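Setting Up the Rovatum Wrist Camera Kit
Product guidance from Turine Technical Services. Prepared by Cleiton Siqueira, Applications Support.
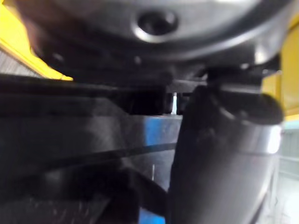 Before You Begin

The Rovatum kit adds a small camera to the wrist of a robot arm so that an operator can watch the gripper during close work. It is supplied by Turine with a camera, a clamp mount, a signal cable, and a license for the Plurum viewing software. This page covers mounting, focusing, and first use. It does not replace the safety manual for the robot.

The installer should have authority to lock out the robot and should be familiar with its manual jog controls. A second person is required for the range check in Step 3.

The wrist is a crowded place to put a camera. At close range the gripper housing can take up the whole top of the picture, with a finger coming down one side and the work showing only in the space between. Parts nearest the lens will be soft. Customers should expect a working view of this type and should plan the mounting position accordingly.

Step 1. Lock Out the Robot

Move the arm to its service position and open the gripper. Shut off power to the arm and apply the site lockout. Release any stored air pressure if the gripper is air driven.

Step 2. Fit the Mount

Clean the mounting area with a dry cloth. Place the clamp on the wrist with its opening toward the gripper fingers and tighten the two screws evenly by hand. Finish with the key provided. Do not drill the gripper housing, and do not use its existing screws to hold the camera. Either action may affect the warranty on the gripper.

Slide the camera into the clamp until it clicks. Leave the locking tab open for now, as the angle will be set in Step 4.

Step 3. Run the Cable and Check the Range

Attach the cable to the camera and lead it back along the arm, following the existing cable path where one is present. Leave a loop of 300 mm at the wrist joint. Clear all persons from the cell, restore power, and jog the wrist slowly through its full range while the second person watches the cable from outside the guard. If the cable pulls tight or catches, stop, lock out the arm again, and move the loop.

Step 4. Set the Angle and Focus

Open Plurum and select Live View. Bring the gripper to its normal pick height over a sample part, then lock out the arm. Tilt the camera until the contact point of the fingers falls near the middle of the screen, and close the locking tab.

Focus on the part. The housing and the upper portion of the finger may remain blurred at this setting. Turn the focus ring in small amounts and wait for the picture to settle between adjustments.

Step 5. Reduce Motion Blur

Run the pick at reduced speed and review the recording. If the part is smeared, shorten the exposure time in Plurum. The factory value is 2,000 microseconds. A shorter exposure makes a darker picture, and the optional Hegedűs ring light may be needed in dim cells. Shiny metal near the lens can throw back glare from the ring light, so begin at the lowest setting.

Step 6. Save the Settings

Select Save to Camera and enter the robot number. Record the clamp position on the installation sheet in case the camera is removed for service.

Ordering and Support

The complete kit is listed under part number 529. The replacement clamp is part number 59. Cables and ring lights are ordered separately. Requests for on-site installation should be sent to Turine Technical Services with the make and model of the robot, the type of gripper, and the distance from the wrist to the part at pick height.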